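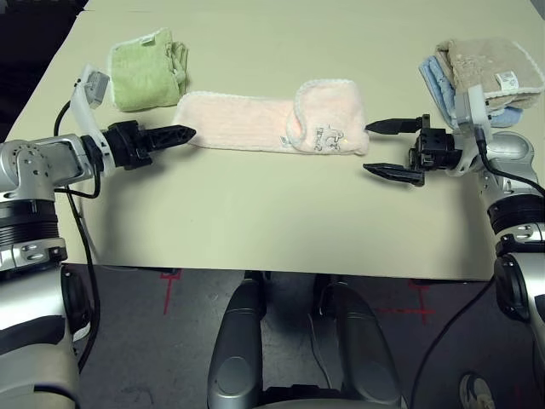

green, pink, and the tan one on top of the blue

linenhoarder56
Okay, towel people, settle something for me. I've been folding hand towels in thirds forever, and now my sister-in-law Shazia tells me the proper way is in half and then half again, edges in. The pink one is where I gave up arguing and left it partly done. The scalloped edges never line up for me either way! How do you all do it?

brarklow_dad
Thirds. Halves make a fat lump that slides off the shelf. Also, your tag is sticking out on the tan one, and that would drive me up the wall.

linenhoarder56
Ha, I cut the tags off the old ones and then couldn't remember what temperature they wanted, so now the tags stay.

WaqasD
Halves, sorry. Thirds only look good on a rack. My closet in Zirkthorpe is 10 inches deep and a towel in thirds hangs right over the front. Measure your shelf first, then pick a fold — everybody does it backwards.

brarklow_dad
Ten inches is a bookshelf, Waqas.

WaqasD
It's a bookshelf with towels on it, yes.

linenhoarder56
Mine's deeper than that, so no help there. Other question while I have you (this is the one that's really bugging me). The pink goes down in a long strip before I fold it, and I can't decide if I should smooth it out first.

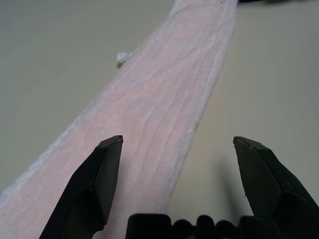 It gets those wavy ridges all down the length and the edge goes fluffy on me, and I pick up white fuzz everywhere. Do you flatten all that with your hand or just fold and let the pile sort itself out?

mrs_tokero
Give it one good shake at the dryer and leave it alone. Pressing it down is how you get a flat, sad towel. The fuzz is probably lint, so check the filter.

brarklow_dad
Disagree, I smooth every one. Takes 4 seconds.

mrs_tokero
Times how many towels, though? I've got 80 in the rental cupboard. No thank you!

linenhoarder56
Filter was clean last night, but I'll look again. Trying the shake on the next load, and the tan one is getting refolded with the tag inside.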